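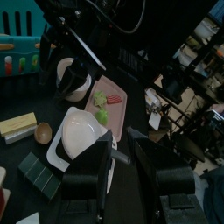 Slide 1. What the arm costs before it does any work

Speaker notes, budget session, Sep 19, 2022

Good morning. I look after equipment planning for the Irville site. I want to go through what we spent on the first bench, what we got wrong, and what we are asking for in January.

Leave the slide up while people sit down. Point out the play food on the pink tray and the blocks on the left. The props are the cheap part. Nearly all the money is in the arm, the gripper and the hours of setting up.

Slide 2. The quote and the real bill

The Essien quote covered the arm, its controller and one gripper. It did not cover cables, brackets, the table, delivery or training. We had put those under "sundries", and sundries ran out in the second month.

Ask the room who has a sundries line in their own budget. Wait for hands.

For the next bench each of those items has its own line. If a supplier will not give a price for one, we put in our own guess and mark it as a guess.

Slide 3. Fingers and spares

Fingers wear. Pads wear faster. We now budget for 4 spare sets per gripper each year. Cirier sells them at 141 pounds a set and delivery takes 14 working days, so they have to be on the shelf before we need them.

If someone asks about printing our own: we tried it, they were fine for light things, and we still buy the pads.

Slide 4. Props

Trays, bowls, cups, blocks, toy food. We set aside 800 pounds for the year and have spent more than half of it. Things go missing and things get scratched. Shiny white bowls are harder for the camera than matt ones, so buy some of each if your job involves crockery. Keep the receipts together. Finance asked for ours twice.

Slide 5. Space

Measure the reach of the arm, then measure the room with the shelving and stools still in it. The Clirumville team drew their plan from an empty room and had to move the bench after it was bolted down. That was two days of an electrician.

Slide 6. What we are asking for

One more arm, the same model, so the spares are shared.
Two grippers.
A service contract from the first day. The first bench went without one and we paid call-out rates.
A part-time technician post, costed for the full year.

Go slowly on the technician. It is the biggest line and the one most likely to be cut. If it is cut, the second arm should wait as well.

Questions. Spreadsheet is on the shared drive, second tab. The first tab is the old version.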